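Oiling a wooden worktop, how many coats and how long to wait?

Mechthild Hämmerli
23 May 2024

Hello everybody. I have sanded a small wooden worktop, up to grit 120, and now I want to oil it. I bought a tin of Folach hard oil. The label says to apply it thinly and wait, but it does not say how long. My first coat is on since yesterday evening and it still feels a little sticky near the wall. Must I wipe it again, or only wait? English is not my first language, so please excuse me if I use the wrong word for something.

Pale butcher-block wood, on a white base, is the look I would like to keep - I do not want it to become yellow.
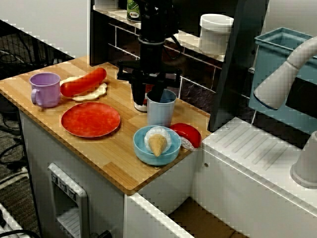
Llinos Landeg
Sticky means too much oil was left on. Rub it hard with a dry cotton cloth, leave it 98 hours if the room is cool, then do a second thin coat. I gave mine 2 coats in December and one more in spring. Lay the cloths flat outside to dry, as they can catch fire in a heap.

Cuver60
just use varnish, much less work

Mechthild Hämmerli
Thank you, Llinos. I rubbed it for 7 minutes and it is already better. Varnish I do not want, it is difficult to repair.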